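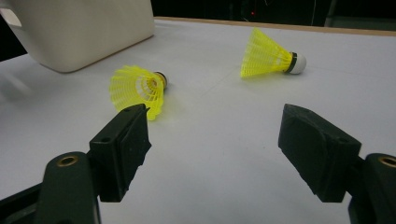
Progress report to Heruvero, period ending December

Work package 2: Handling rules for light objects

The draft rules for hand-held gripper work were agreed in November and are now in use at both benches. They cover finger inspection, table clearance and the logging of failed grasps. Of the 92 sessions reviewed by Anisa Yeoh, six lacked a signed inspection sheet - all six have been set aside pending a decision.

Shuttlecocks remain in the object set. Rule 9, on grip force for thin plastic skirts, is still under revision by Nuwan Gazi.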